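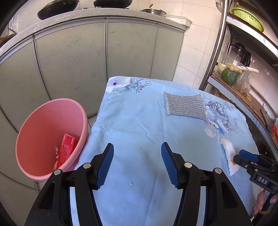
Started a thread on tablecloths last night, deleted it, am now posting it again with less dignity. I have been in charge of covering a table for one family lunch in August and I have opinions I did not have in spring.

First thing. Tables are sold by how many people they seat. Tablecloths are sold by inches. There is no official exchange rate between the two. You are expected to go home, measure, come back, and discover you wrote the number down without saying which side it was.

The rule my grandmother used was that the cloth should hang down as far as your hand is long. Her hand was enormous. Her guests ate with the cloth in their laps like passengers under a ferry blanket.

If you want the boring version: measure the table, decide on the drop, add the drop twice. Twice! Once for each side! I have a degree and I added it once.

Which is how I came to own a cloth that fits my table exactly the way a stamp fits an envelope.

Moving on to fabric. Cotton wrinkles. Linen wrinkles and charges you for it. Polyester doesn't wrinkle but it does let every drop of gravy roll to the nearest guest at speed.

Wipe-clean cloth is the one everybody is snobby about until a toddler arrives. Then the whole table goes quiet and respectful.

I went through a phase of ironing. You iron half on the board, and the other half lies on the floor getting wrinkled. Then you swap. You can keep this up for an entire evening and never reach the end of the tablecloth.

What works better is putting it on the table slightly damp the night before and pulling the corners. My aunt does this and calls it "letting it think."

Florals. There was a shop in the town where I grew up, Dulley, that sold fabric off the roll, and the florals were in the window all year, including the side that got the sun. You could buy the same print in strong, medium or February.

The woman at the counter would ask "what's it for" and if you said a table she'd ask what shape, and if you said oval she would put the scissors down and breathe.

I understand her now. Ovals are a personal attack. A rectangular cloth on an oval table has four sad ears.

People will tell you a busy print hides stains. It hides them from you. Your mother-in-law can find a beet stain inside a peony from the hallway.

Print also picks a side. Lots of them have a right way up, so half of your guests get flowers and the other half get stems. I've started seating people by how much they've annoyed me.

Someone in my replies last night (before the deleting) asked about vintage. Yes. Go to the sales. Bring a tape measure and hold every cloth up to the light, like a banknote. Holes love to live along the fold lines, where it sat in a drawer for decades being saved for a good occasion.

I bought one at the flea market in Butley for $3. It was sold as "round." Opened out at home it was round the way a pancake is round when you're not paying attention.

Also from Butley: a bundle of napkins tied with ribbon, which I didn't untie until I was home, because the ribbon was pretty. One napkin on top. The rest were dish towels. Respect to whoever tied that ribbon.

Stain corner, by popular demand (my sister texted).

Red wine: cold water, right away, from the back of the fabric. Don't rub. Everybody rubs. There's something about a red wine stain that makes four adults stand up and rub.

Salt on it is fine for buying time and giving an uncle something to do.

Candle wax: let it harden, lift off what you can, then brown paper and a warm iron. You will be tempted to start while it's soft. You'll end up with a larger, flatter problem.

Butter and oil: dish soap before it goes anywhere near the washer. Check the spot before you use the dryer, since heat sets it for good, and then that's just part of the pattern. Hello to the small yellow leaf on mine that wasn't designed by anyone.

Turmeric: move.

Okay, clips. I was against clips. Clips seemed like something for people who bring a lantern to a picnic. Then we ate outside once and the cloth got up and left, with the bread.

Weights that hang off the corners are nicer looking and will bang you on the shin. Mine are little metal lemons. I have a lemon-shaped bruise.

Online shopping report. I read the reviews of one tablecloth, all 603 of them, over two evenings that I'm not getting back. The main complaint was that it was blue. It was listed as blue.

Runner-up complaint: "smaller than my table." One star. No table size given. I felt very close to that person.

The brand was Disik, if you're wondering, and I bought it, and it is blue.

Then there's the underlay question. A felt layer under the cloth stops plates clattering and saves the wood from hot dishes, up to a point. It also makes every wine glass stand like it's on a mattress. We tried it at Easter. We took it off between the soup and the rest.

Storage: roll it, don't fold it, if you've got a long cardboard tube. I asked at the carpet place and they gave me one 10 feet long. It's in the hall now. We go around it.

The lunch, for anyone new, is for my parents' anniversary, at a place outside town called Krajčí. They have a long table under the trees, and when I asked how long, they said "it depends who comes."

So I asked whether they had a cloth for it. They said they used to.

The rental company wants $200 for one that size, plus a cleaning fee, plus a second fee if the cleaning is "notable." I've met my family. It'll be notable.

Current plan is two cloths, overlapped in the middle, with a row of flowerpots on the seam. My sister says everyone will know. My sister is welcome to sit at the end with the stems.

Going to go measure again. Writing down which side this time.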